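Leave the table alone

22/10/2021

Opinion. Mine, so send complaints to me and not the shop.

We got a new table in September. Pale thing, wood-look top, flat pack from Zasura. Two evenings to build, one of them spent on a single leg. Fine. And within a week it had on it: mail, a charger, a bowl of keys, three catalogs, a plant somebody felt sorry for. I could not have told you what color the top was.

So I cleared it. Everything off, into a box, box in the hall. And my position now, after 8 weeks of arguing about it at home, is that a table should be kept bare when it isnt in use. No runner, no candle, no "nice tray to pull it together." A tray is a pile with a border.

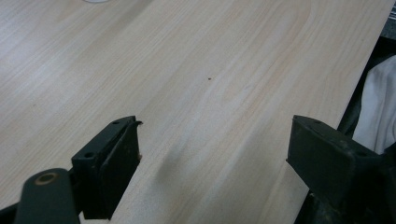

People say laminate isn't worth looking at. Printed grain, fake loops, what's the point. I disagree. I like the long curved lines, I like that I can spot a crumb from the doorway and get it with my thumb. Real oak from Kneževič was 2,160 and I'd have been scared to put a cup on it. Ours I wipe with a damp rag, done, thirty seconds.

The other side: bare is cold, bare looks like you're moving out. My sister's place in Flenasthorpe is all bowls and cloths and its lovely, ok. But she eats on the couch. Every night! Because clearing the table is a job, and at seven o'clock no one wants a job before teh food.

The box is still in the hall by the way. Still full. I've gone in it once, for the charger.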